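Murance M2 clip-on water sub-meter: long-term review

Dec 24, 2023

The Murance M2 is a clip-on ultrasonic meter for domestic cold water pipes. It straps to the outside of the pipe, needs no cutting and no plumber, and reports consumption by radio to a small hub. It is sold mainly to landlords and managing agents who have one supply meter for a whole building and want to know how the use divides between flats. It is also being bought by tenants' groups who want to check how the bill has been split, and that is the use I had in mind for this review.

Two units were fitted in April, one on the riser branch to a ground-floor flat and one on the branch to the flat above. Both branches are copper. Marin Babić, a heating engineer, checked the mounting positions and lent me the reference meter used for comparison.

Installation

The meter body is in two halves joined by a hinge and a single captive screw. A gel pad sits between the sensor faces and the pipe. Paint must be removed first, and the manual is right to insist on it. On the ground-floor branch I left a trace of old gloss and the signal strength stayed at the lowest bar until I took the unit off and cleaned the pipe back to bare metal.

Straight pipe is the main constraint. The manual asks for a clear run on both sides of the sensor, free of elbows and valves. In a modern flat with a boxed-in riser this may be hard to find. Under a kitchen sink it will often be impossible. Anyone considering the M2 should take the boxing off and look before ordering.

Pairing with the hub is done by holding the button on each meter until the light turns green. The first attempt on the upper unit timed out. The second worked, and the link has dropped only once, during a power cut.

Accuracy

The test was simple. The reference meter was placed in line with the ground-floor unit and both were read at the start and end of the period. The reference recorded 1,960 litres. The M2 read slightly low at the end of the run, and most of the error came from very small flows: a dripping tap, a slow cistern fill, a washing machine topping up. Above a moderate flow the two agreed closely enough that I would not argue over the difference.

For dividing a bill this matters less than it might seem. If every flat has the same model, the low-flow error falls on all of them in much the same way. It matters more for leak detection. A running overflow can sit below the threshold at which the meter starts counting, and the app will then show no use at all overnight. The leaflet's claim that the M2 "finds every leak" should be ignored.

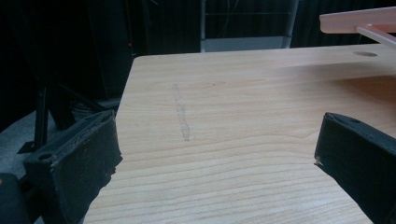
Tabletop with a faint grey mark on the surface.

Hub and app

The hub is made by Yeh and sold under the Murance name. It plugs into the router with a cable. There is no wireless option. Range through two brick walls was acceptable, and through a concrete floor it was marginal but usable.

The app shows daily totals, a weekly chart and a list of alerts. Readings can be exported as a plain spreadsheet file, with one row per hour and one column per meter. Timestamps are in universal time and do not shift with the clocks, so summer readings appear an hour out unless corrected. The manual does not mention this.

Access rights are the weakest part of the product. The account holder sees everything. A second user can be added, but only with the same full view. A tenant cannot be given sight of their own meter alone, and a landlord cannot publish the totals without also showing the hourly pattern, from which it is easy to tell when a household is at home. For a product aimed at shared buildings this should have been settled before launch. I asked Murance whether it was planned. Hsin-yi Hsu, who answered for the support desk, said that a per-meter view was under consideration and gave no date.

Use in a billing dispute

Readings from a device like this may help to open a discussion. They should not be treated as proof. The M2 carries no approval mark for billing on the body or in the papers supplied with mine, and a supplier or tribunal may give its figures little weight. Tenants should keep dated exports, record the supply meter reading on the same day, and note any period when the hub was offline. Landlords who intend to recover charges on the basis of sub-meter readings should take advice on the tenancy terms first.

Compared with the Pristent inline meter

The Pristent has to be plumbed in and the water must be turned off to do it. It copes better with low flows and has a mechanical dial that can be read without an app. For a permanent installation in an empty flat it is the better choice. The M2 suits occupied flats, and tenants who may not alter the pipework.

Battery

Both units showed 80 per cent at the last check. The cell can be replaced with a small screwdriver.

Verdict

Recommended for comparing use between flats where straight pipe is accessible. Not recommended for leak detection, or where occupants have not agreed to hourly readings being visible to the account holder.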